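Ticket 91: Gift bags, red "GOOD LUCK" design, handle complaints
Status: Open

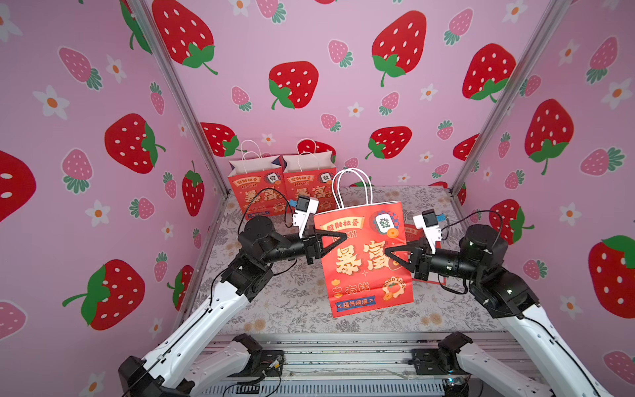

Lorena Leiva

Vistomport has reported that rope handles are pulling loose on the red paper gift bags supplied in October. The affected design carries the "發" tile, the characters "暴富" and the blue banner reading "福气满满". The handles are white.

Pallik has been asked to confirm the knot size and the paper weight at the handle holes. A carton of 100 has been set aside pending its reply.

Until further notice, staff should support filled bags from beneath and place no glass items in them. Returned bags should be kept with their paper lining and marked with the ticket number.

Assigned to: Grímur Blöndal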